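Notes on Our Second Collection Period
Posted by Cletus Begay, Dec 28, 2021

The collection work at Kisthorpe is now closed for the year, and I would like to record how the second period was conducted while the details remain fresh. Readers who followed the July entry will recall that the first period ended with fewer usable examples than we had planned. The target for the second was 800. We finished with 913, of which 21 were later withdrawn at review.

The method did not change in its essentials. An operator carries the hand-held gripper, performs the task at an ordinary pace, and returns to a starting position before the next attempt. Each attempt is stored as a separate example with the operator's initials and the name of the task. The learning system, which we continue to call Vurkov, receives only the examples that pass review.

What did change was the instruction given to operators. In the first period they were told to be careful, and they were so careful that the motions came out slow and full of pauses. Vurkov learned the pauses very well. For the second period the written guidance asked operators to handle each object as they would at home, and to keep a poor attempt going to its natural end. A missed grasp followed by a good one is of real value to us, provided that it is labeled properly.
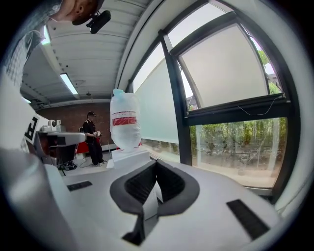 The gripper in use at Kisthorpe, with a wrapped object on its box near the windows.

Wrapped objects received more time than any other group. Plastic film shifts under the jaws and catches the light differently from one hour to the next, and the early model treated a fold in the wrapping as an edge it could hold. We therefore repeated the same tasks in the morning and in the late afternoon. Quintanilla, our partner on the review side, asked that the two groups be kept apart until scoring was complete, and this was done.

Review took longer than collection. Each example was watched in full by a person who had not recorded it. The most common reason for withdrawal was a wrong task name, followed by recordings that began after the hand was already moving. Both are clerical faults, and I take responsibility for the form, which placed the task name at the very end. The Stindik form we adopted afterward asks for it first.

I have been asked whether five operators are enough. For the present tasks I believe they are, although two of them contributed well over half of the examples and their habits are plain to see in the results. Vurkov now approaches most objects from the right. The next period will set a limit for each operator, and the schedule will be sent out once the room bookings have been confirmed.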